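Grolside residents can borrow tables and chairs from the town again

21 April 2026

The town of Grolside is opening its furniture lending service again after a break of two years. Residents can borrow folding chairs, benches and tables for family parties, street meals and club meetings. The service is free, but a deposit of 200 crowns must be paid when the furniture is picked up.

The lending service closed when the old storage building on Tillman Street was sold. Since then the furniture was kept in a hall outside the town, where the public could not reach it. Now everything has moved to the former Jullis shop near the bus station, and the town has repaired the pieces that were still good enough to use. In total 845 items are on the new list.
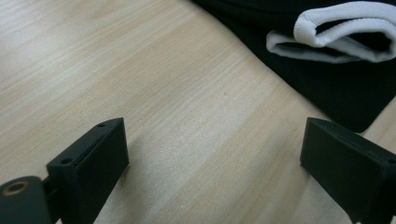

A light wooden tabletop with visible grain.

Requests can be made at the town office or by phone, at least one week before the event. One household can borrow furniture for up to 1000 crowns in value – clubs and schools have no such limit. Transport is not included, and people who have no car should ask a neighbor or rent a van from Greron, which gives a small discount on weekdays.

The town asks borrowers to bring the furniture back clean and to report damage at once. Small scratches will not be charged. The first pickups are possible next week, and in September the town will decide if the opening hours should be longer.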